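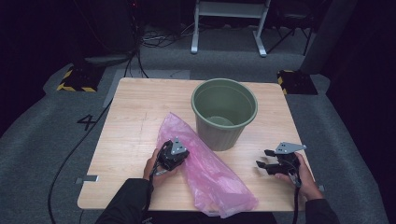
Endale Square Activity Table
Training Room and Workshop Furniture

Product code: 745
Supplier: Flallulley Contract Furniture, Sarnham
Page last revised: 2026-09-12

Overview

The Endale is a square table for one or two seated users, intended for training rooms, day centres, assessment suites and craft rooms. It has a light wood-effect laminate top with a faint grain and slightly rounded edges. The pale finish is chosen so that small items and coloured materials can be picked out easily by the person working at the table.

The table is supplied as a single unit and may be used alone or placed with others to make a longer run. It is suitable for carpeted and hard floors.

Recommended uses

The Endale is suited to tabletop work in which both hands are needed and the materials are light. Typical uses include sorting, folding, bagging, filling small tubs and buckets, and lining bins. The smooth surface allows thin plastic bags and sheets to be spread out, turned and gathered without catching. Users should be seated squarely to the near edge, with both forearms able to reach the middle of the top.

For bag and bucket exercises, the bucket should be placed towards the far side of the table and the bag laid between it and the user. A translucent pink bag and a sage-green ribbed bucket, as seen on this page, show up well against the laminate. Neither item is included in the price of the table.

Specification

Top: square, light wood-effect laminate
Edges: slightly rounded
Height: 745 mm, fixed
Clear height beneath top: 545 mm
Guarantee: 7 years, frame and top
Assembly: required; tools supplied
Brackets: grey metal

Where cables are in use at the table, they should be led off the near edge or the side and kept clear of the user's feet and chair.

Floor marking

Customers fitting out a room with several tables may wish to number the positions. Large black numerals on a grey carpet are easily read from a standing height and should be placed beside the table, where a seated user will not cover them. Numerals are sold separately under Gastley Room Markings and are available singly or in sets.

Care and cleaning

Wipe the top with a soft cloth and warm water containing a little washing-up liquid, then dry. Scouring pads, bleach and solvent cleaners must not be used. Printed plastic bags should not be left lying on the surface for long periods, as some inks may mark the laminate. The bracket fixings should be checked for tightness once each term and after any table has been moved between rooms.

Availability and delivery

The Sarnham warehouse currently holds 132 tables. Orders received before the end of December will be charged at the present list price. Delivery is made to a ground-floor room unless other arrangements are agreed in writing. Customers should confirm door widths and lift access when placing an order.

Returns are accepted for unassembled tables in their original packing. Assembled tables may be returned only where a fault has been reported and confirmed.

Enquiries

Questions about the Endale range, including requests for laminate samples, should be addressed to Phyllis Staniforth, Contract Sales, Flallulley Contract Furniture, Sarnham. Please quote the product code in all correspondence.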